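Power Strips, Cords and Outlets in Your Rental: FAQ

Tenant questions for the Grurkside and Vema buildings. Updated October 26, 2018.
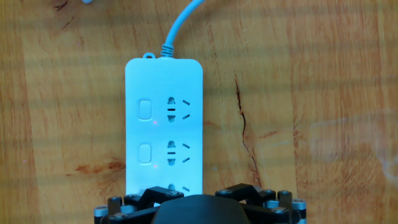
We get the same questions every fall when the heaters come out, so please read before calling the office. If something is hot, smoking or sparking, skip this page. Get out, call 911, then call us.

Can I use a power strip in my apartment?

Yes. Lamps, computer, TV, phone chargers, all fine. One strip per wall outlet, plugged straight into the wall. It needs a safety lab mark on the back or on the cord tag (UL or ETL usually). No mark, don't use it.

Can I plug one strip into another?

No. Not even for a fish tank. Not even for one night. If the cord is too short get a strip with a longer cord.

What about an extension cord and then a strip?

Also no. Same problem. More plugs, more places for it to get hot, and the first cord in the line ends up carrying everything.

What can't go on a strip?

Space heaters
Window or portable air conditioners
Microwave, toaster, toaster oven
Fridge or freezer, including the little ones
Coffee makers and kettles
Hair dryers, flat irons
Any other strip

All of those go in a wall outlet. If you have run out of wall outlets in the kitchen, unplug the one you're not using.

How do I know how much I'm pulling?

Look at the label on each thing. Watts is the number you want. Add up whatever's on the same circuit. A normal 15 amp circuit at 120 volts tops out at 1,800 watts, and for anything that runs for hours you want to stay at 1,440 or under. Some labels only give amps. Multiply by 120, close enough.

A small heater on low might be 1,000 watts. Put a hair dryer on the same circuit and there goes your breaker.

My breaker keeps tripping. Is it broken?

Probably not. Nine times out of ten it's doing its job. Unplug stuff, reset it, plug things back in one at a time. If it trips with nothing plugged in, or trips the second you reset it, leave it off and put in a work order. Don't keep flipping it.

How do I reset it?

Push the switch all the way to OFF first, then back to ON. A tripped breaker often sits in the middle and looks like it's on. Panel is in the hall closet in Grurkside, behind the kitchen door in Vema. Do not stack things in front of the panel. We know the closet is small.

Half my bathroom outlets are dead but no breaker is tripped.

Find the outlet with the little TEST and RESET buttons. Press RESET, firmly. In Grurkside one of those can control outlets in the other bathroom too, so check both if you have a two-bath. If it won't click in, or pops right back out, work order.

Should I be testing those buttons?

Once a month would be great. Press TEST, power should cut. Press RESET, power comes back. If TEST does nothing tell us, that outlet isn't protecting you.

Is a power strip the same as a surge protector?

Not always. A plain strip just gives you more outlets. A surge protector has parts inside that take the hit from a voltage spike. The package will say surge and give a rating in joules. 1,000 is okay for a lamp and a clock radio, 2,000 or better for a computer or TV. Both kinds look pretty much alike once they're out of the box so save the packaging, or write on the bottom with a marker.

Do surge protectors wear out?

Yes. The protection part gets used up and the outlets still work, which fools people. Some have a light marked "protected", if that goes out replace it. No light? Replace it every few years, and after any big storm where you lost power.

Do I have to turn the strip off at night?

Not required. Saves a little on the bill. Good idea if you're going away.

The switch on my strip lights up. Is that a problem?

No, plenty of them do that. Flickering is different. A flickering light, or a buzz, or a switch that feels mushy or stuck, throw it out.

Can I run the cord under the rug?

No. Heat can't get out and you can't see when the cord gets worn through. Same goes for under a door, through a window, stapled to the baseboard, or pinched behind the bed frame. Run it along the wall in the open.

Can I hang a strip on the wall?

If it came with holes or a loop made for hanging, yes. Small screws only, and you patch the holes when you move out. Never nail or tape through the cord. Not over the sink, not over the stove.

Can I put one in the bathroom?

No.

On the balcony?

Only if it's rated for outdoor use, and only for the holiday lights, and only plugged in to the covered balcony outlet. Bring it in when you're done with it. Regular indoor strips stay indoors. Lights down by the end of January please.

My plug has three prongs and the outlet only takes two.

Some Vema units still have a few of these in the bedrooms. Don't cut off the third prong. Don't use one of those gray adapters either. Put in a work order and we'll have the electrician look at it. We are getting thru these building by building but a request moves you up.

What about a heater? My bedroom is freezing.

First tell us it's freezing. It may be the radiator valve and that's our job to fix. If you use a space heater anyway:

Wall outlet only
Three feet from beds, curtains, laundry
Has to shut itself off if it tips
Off when you sleep, off when you leave
No kerosene or propane, ever

We can and will ask you to remove one that doesn't meet the list. See lease section 4.

The outlet is loose and plugs fall out.

Work order. Loose outlets get hot. Don't bend the prongs to make it hold, and stop using that outlet until we get there.

The outlet or plug feels warm.

Slightly warm phone charger, normal. Warm outlet cover, not normal. Unplug whatever's in it and call. If you can't touch it, or there's a brown mark or a burnt or fishy smell, turn off the breaker and use the emergency line.

Can I put in my own outlet, dimmer or light fixture?

No. Bulbs are yours, everything else is ours. Same for those outlets with USB ports built in. We've had a couple of people swap these themselves and we ended up redoing them and billing for it.

I moved in and there was a strip left behind. Keep it?

If it looks new and has the safety mark, your call. If the cord's cracked, the plug is bent or the plastic is yellow or brown around the slots, toss it. We don't supply strips and we don't replace them.

How do I get rid of an old one?

Not in the recycling carts. There's an electronics bin in the Grurkside mail room, and Erkville has a drop-off day in April. Power strips and cords go in either. Loose batteries do not go in the electronics bin!! Separate container, on the shelf.

Will you check my apartment?

Yes, at the yearly walk-through. You get written notice first. We look at smoke alarms, the panel, GFCI outlets and anything plugged in that we can see. We're not going through your drawers. If there's a problem you get a note and 4 days to fix it, except strip-into-strip and heaters on strips, those get unplugged on the spot.

Power is out in the whole building. Do I call you?

Check your hall light first. If the hall is out too, it's most likely the power company, and they need to hear from you more than we do. We post updates on the lobby door when we have any. Unplug the computer and TV till it's back. Flashlights, please, no candles.

Will the building pay if a surge kills my TV?

No. Building insurance covers the building. Your things are covered by your renter's policy, if you have one, and depending what it says. Read it or call your agent. Keep reciepts.

I charge an e-bike or scooter. Any rules?

Wall outlet. The charger that came with it, not a look-alike. Not by the front door or anywhere it blocks your way out. Unplug it when it's full. Don't charge it in the hallway or stairwell, those outlets are for cleaning equipment and we'll be unplugging anything we find there.

How do I put in a work order?

Online portal, or the paper slips in the lobby. Put your unit number (people forget) and which room, which wall. "Outlet broken" means we have to call you back. Say if there's a pet. Electrical requests go to the top of the list, next business day in most cases. Wiring repairs are done by Intarasuk Electric and they will have a badge with them. They knock first.

Who do I ask if it's not on here?

Dymphna Duggan in the Grurkside office, weekdays 9 to 4, closed for lunch. After hours the emergency line is on the magnet you got with your keys. Lost the magnet, ask for another, we have a box of them.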